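20 August 2021
Notebook: whole-body planner, Penry branch
Entered by N. Prydderch

Carrying on from the June notes. Goal for this session was to get the two arms planned as one problem. The old Tevville stack plans each arm separately and then checks for conflicts, and the checker throws away most of what it is given whenever one arm is low and the other is reaching over the table.

Config: Penry head commit plus the local patch to the collision padding. Controller at the usual rate, joint velocity capped at 80 per cent. Trodelar handles logging. Perception runs from the head camera only, with the wall and tabletop loaded as fixed planes.

Pose set A has one hand open above the tabletop near the cup, the other arm down over the bin. The bin is modelled as an open cylinder. Modelling it as a solid one makes the start state invalid as soon as the padding is applied, and the planner then exits without a useful message. I have added a message.
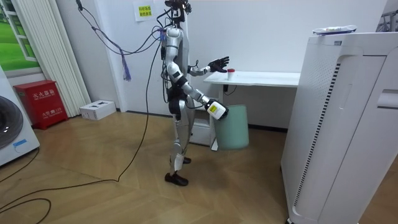

Pose set A. Five-fingered hand near the cup, gripper above the bin.

Results for A: 13 planning requests, 11 returned a path inside the time limit. Both failures came from the same seed region, with the elbow of the raised arm folded too close to the torso. The sampler keeps going back there because the redundancy cost is flat in that area. Added a small penalty on elbow angle. Not re-run yet.

Path smoothing is still poor. The shortcutter treats the two arms as one vector, so a good shortcut for one arm is rejected if the other can't take it. Splitting them puts us back to the Tevville problem. Might try shortcutting per arm with a timing check at the end – to discuss.

Pose set B is the clearance work beside the air purifier. Hand upright, fingers straight and together, thumb out to the side. This is an awkward one for the self-filter, which removes robot points from the cloud using the hand model. The model we had was the Pidholm simplification, with the thumb fixed against the palm. With the thumb out, its points were left in the cloud and became an obstacle attached to the hand, so every start state was reported as in collision.
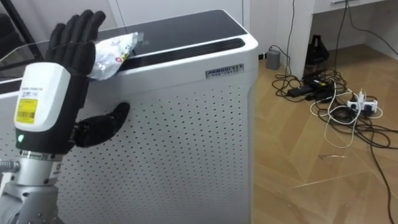 Pose set B. Fingers up, thumb out towards the perforated side panel.

Replaced the simplified thumb with separate capsules driven by the joint readings. The false obstacle is gone in replay. Cost is about 6 ms per cloud, acceptable for now.

Two leftovers on perception:

The dark glossy top of the purifier gives bad depth. Reflections come back as points below the real surface. For now I fit a box to the side panel and close the top by hand in the scene file.

The bag on top of the purifier is merged into the same box. Fine for clearance, wrong if we ever want to pick it up.

Cables on the floor are below the height cut and are not in the map at all. Do not enable stepping with this config.

To do:
– re-run A with the elbow penalty, same seeds
– move the thumb capsules out of my local patch and into the shared hand model
– make the self-filter log which link it thinks each removed point belongs to
– ask whoever owns the Trodelar export why planner timestamps are rounded and controller ones are not

Logs and scene files are in the Penry folder under today's date. The scene file for B has the hand-closed box in it, so don't copy it over the default.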